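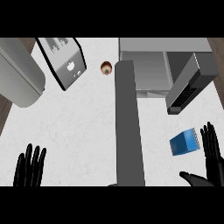

So I've given up sugar in my tea. Sixteen days now, if you don't count the Sunday at my aunt's, and I don't, because she'd already stirred it in before I got my coat off and you do not hand a cup back to my aunt.

I should say how bad it was. I was a three-sugar person (heaped!) and I drink a lot of tea. One night I sat down with the back of an envelope to see what I was getting through and came out at 1,043 teaspoons since the start of the year, and then I remembered the thermos I take to work and had to do it over. 1,673. I checked it twice, put the envelope in the recycling and went to bed in a mood.

The first week was grim. I'd always thought I liked tea, and it seems what I liked was warm syrup with a bit of colour to it. My usual supermarket bags tasted like a wet fence. I went through half a box trying shorter brews, longer brews, more milk, less milk, and a terrible experiment with cinnamon that I won't be repeating.

What got me over the hump was buying better leaves. There's a little shop called Trevora two doors down from my dentist, and I'd walked past it for years thinking it was candles. It's tea! Floor to ceiling tins, and they let you sniff everything. I came home with a bag of the Liew breakfast blend, which is malty and a bit biscuity, and a smaller one of something smoky that my whole household has asked me to drink outside.

The Liew is the one I'd tell you to try if you're quitting too. Three minutes, no more, a good splash of milk, and there's a sweetness in it that I'd never have noticed under all that sugar. I've gone from wincing to looking forward to it, and I had two cups before nine this morning purely for pleasure.

Coffee is another story. I tried a flat white without at Atetti on Monday and got halfway down before I caved and tore open a packet. I'm calling that a separate project for a colder month. July, maybe, when I'm miserable anyway.

Other things I've noticed: fruit tastes enormous. A mandarin at four in the afternoon is practically a dessert. My favourite muesli bars, on the other hand, are now so sweet they make my teeth hum, and I've got most of a box going begging if anyone wants them. I don't have more energy and my skin looks the same as ever, so the magazines can settle down.

I've still got a 700 gram bag of raw sugar in the pantry, unopened. I'm thinking marmalade. If you've got a recipe that isn't too bitter, pop it in the comments and I'll give it a go on the weekend.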